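Trirkside Furniture Library Opens With 400 Tables and a Few Opinions

2 August 2022

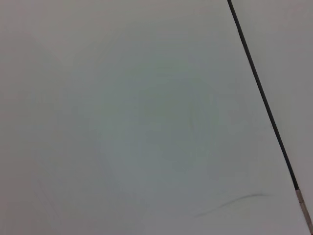 Pale gray surface with a black edge line.

VALTDALE - Residents tired of buying desks they regret by January can now borrow one. The Trirkside Furniture Library lends tables and chairs for up to two months, free to its more than 600 members.

"People return books late. We expect worse with sofas, so we don't have sofas," said director Mirsad Dimitriou.

Members must bring their own van - and a friend with a decent back.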